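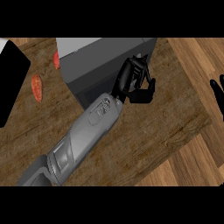
Figure 2. Simulated kitchen task, robot's own view. One gripper is near the front of the gray microwave-style appliance; the red food items are on the tabletop to its left.

4.2 What the simulated kitchen does and does not tell us

Claims that household robots are close to ready often rest on scores from simulated kitchens, so we looked at one such setting in detail. The task in Figure 2 is a plain one: open the appliance, put a food item inside, close the door. A person does this half asleep. We ran the Tudeo policy on it for 542 episodes, using the settings its authors recommend, and then read through the logs by hand. The overall success rates are in the appendix. Our concern in this section is with what gets counted as a success.

The scoring rule checks two conditions at the end of an episode: the food item must lie inside the volume of the appliance, and the door angle must be below a threshold. It does not check how either came about. In several logs the arm shoved the door with the side of its wrist and kept pushing after the door had stopped moving. A real hinge would have to absorb that force, and a real appliance of this size might well slide back across the counter. In the simulator the appliance is fixed in place and the episode passes. We do not think a homeowner would pass it.

Contact with food is a second weak point. The items are rigid bodies with a uniform friction value. They do not bruise, leak, roll in a lopsided way or stick to a finger pad. A policy can learn to squeeze as hard as it likes and pay nothing for it. Clalska, the older baseline, was trained with a cap on grip force and scores lower here, which we read as a fault in the benchmark more than in the baseline.

The layout is also kind to the robot. The counter holds very little apart from what the task needs. Kitchens we have worked in have a dish rack, a cable across the counter, and a bag someone put down on the way in. When Kirsty Mudgway added clutter of this sort to the Harawira test set in August, both policies got worse, and the gap between them nearly closed.

None of this makes simulation useless. It is cheap, it repeats, and it catches gross errors in reaching before any hardware is at risk. But a high score on this task shows that a policy can satisfy two geometric checks on a tidy counter — it does not show that a machine can heat up someone's lunch. The Calthorpe trials, reported in Section 5, use physical doors and real food, and the ranking of the policies there is different.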